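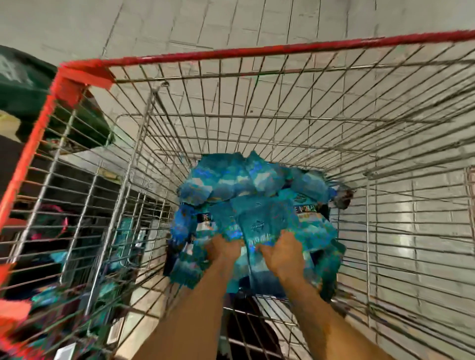
Blue and teal bags in the bottom of the cart.

Drendness Board > Texts and Critics > Kocsis on the census in Luke 2

palimpsest44
Finished the third chapter of the Kocsis book last night and wanted to see what people here make of it. The chapter argues that "before" is the better reading in Luke 2:2, so the verse would say the registration took place before Quirinius governed Syria. Kocsis treats this as close to settled. I had always thought it was a minority reading. Has anyone checked the Greek parallels in the footnotes?

orrin_b
I checked them. There are three, and only one has the same construction. The other two have a plain genitive noun after the word, and Luke has a participle there. Kocsis mentions this in a footnote and then goes on as if it didn't matter.

I believe Luke is reliable, so I'm not saying this to score a point. I just don't think this argument carries the weight being put on it.

Gella
I disagree with orrin_b. The "before" reading has been defended for a long time by people who knew Greek very well. John 1:15 uses the same word with a genitive to mean "before me." A participle makes it less common but it does not make it impossible. The critics need it to be impossible, because they say Luke made a flat error.

orrin_b
They don't need impossible. They need "less likely," and I think they have it. Most translations put the alternative in the margin for a reason.

drutis_reader
Drutis covered this in the newsletter last November and came down in between. The position there was that Luke could be calling it the "first" registration to set it apart from the one in Acts 5:37, which everybody in his audience would have remembered. That keeps the normal grammar. It leaves the date open, but it does explain why the word is there at all.

palimpsest44
Thanks, I hadn't seen that one. Is it still online?

drutis_reader
It's in the archive, issue 70. The part you want is the second half. The first half is a long reply to a reader about Josephus.

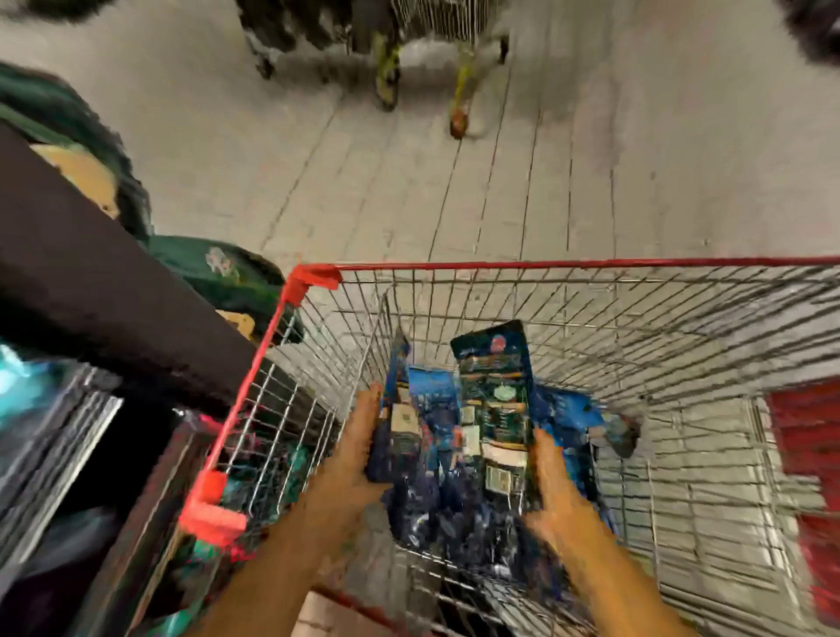 Gella
My problem with the Drutis approach is that it gives up the date without a fight. Josephus is our only narrative source for the census of AD 6, and he has his own problems with order and repetition. Why does he get to be the fixed point? I teach an adult class on Luke and this is the first thing people ask. I tell them to picture a shopping cart, one of those wire baskets with a red rail along the top. If two people write down what went into it and the lists don't match, you don't assume on day one which list is wrong. You look at how each one handles the things you can check. Luke gets titles right in Acts over and over.

orrin_b
The cart comparison only gets you so far. Josephus had access to records and to people who cared about that census because it set off a revolt. Getting titles right in Acts is good evidence for Acts. I'd give it some credit for Luke 2, but not full credit.

Gella
Same author, same stated method in his opening verses. I'd give it more than some.

tallow
Long-time reader, few posts. Does Kocsis deal with the idea of Quirinius having an earlier command in the region? My old study Bible had a note on it.

palimpsest44
Yes, in an appendix. Kocsis doesn't lean on it. The inscription people used to cite has no name on it, and Kocsis says so plainly — I thought that was fair.

orrin_b
Agreed, that appendix is the best part of the book. I would have put it in the main text and moved the grammar argument to the back.

Gella
We won't agree on that. I'll post the John 1:15 material in the Greek section so it doesn't bury this thread.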